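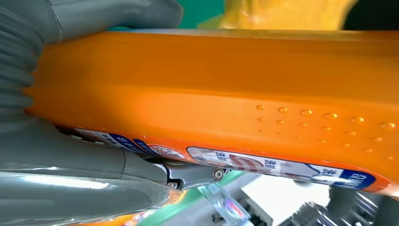

6.3 Pérdida de agarre en botellas tumbadas (código 18)

El código 18 indica que la mano ha perdido fuerza de contacto con la pieza después de cerrar los dedos. Es el fallo más habitual con botellas de plástico apoyadas de lado sobre la mesa: la superficie es brillante, las paredes ceden y el peso se desplaza hacia un extremo cuando el envase está a medio llenar.

Este apartado es válido para las células Foltov con controlador Idisness. Si su instalación usa otro controlador, consulte el anexo de equivalencias.

PRECAUCIÓN: No sujete la botella con la mano mientras los dedos del robot estén bajo tensión. El controlador puede repetir el cierre una vez antes de detenerse.

Procedimiento de parada y liberación

1. Pulse la parada de la célula y espere a que el indicador del armario quede fijo en ámbar.
2. Compruebe en la consola que el código activo es el 18. Si aparece el 96 (sobrecarga de muñeca), pase al apartado 6.5 y no continúe con este.
3. Seleccione modo manual, velocidad 5 %.
4. Abra los dedos con la orden LIBERAR. La botella puede rodar - mantenga despejado el borde de la mesa.
5. Aleje la mano en vertical. No la desplace en horizontal a baja altura: las puntas de los dedos pueden arrastrar los envases vecinos. 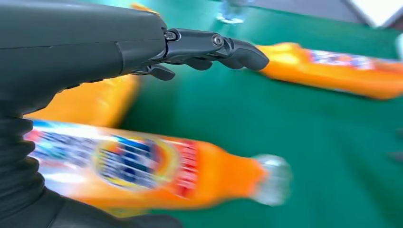 6. Separe las botellas de modo que los dedos puedan bajar sin tocar más de una. Los envases juntos son causa frecuente de cierres en falso.
7. Limpie las superficies de contacto de los dedos con un paño seco. Si hay restos de detergente, use primero un paño humedecido con agua y deje secar.
8. Revise los tornillos de las articulaciones. Si alguno se mueve con los dedos, apriételo según la tabla 4.
9. Confirme el fallo en la consola y lance un ciclo de prueba con una sola botella.

Nota: no aumente la fuerza de cierre para evitar el código. En el taller de Indham se hizo así en octubre y dos envases se abrieron por el tapón. El vertido llegó a la muñeca y hubo que desmontarla.

Si el fallo se repite

Tres códigos 18 seguidos bloquean el modo automático. Para desbloquearlo hace falta la clave de mantenimiento. Antes de introducirla, exporte el registro (menú Servicio, opción 749) y anote la posición de la botella y el dedo que perdió contacto.

Envíe el registro al servicio técnico de Güler, a la atención de Elīna Sakalauskas. No sustituya dedos ni articulaciones por su cuenta mientras el equipo esté en garantía.

Revisión de este apartado: 13 de diciembre. Se corrige el paso 5, que en la edición anterior permitía la retirada horizontal.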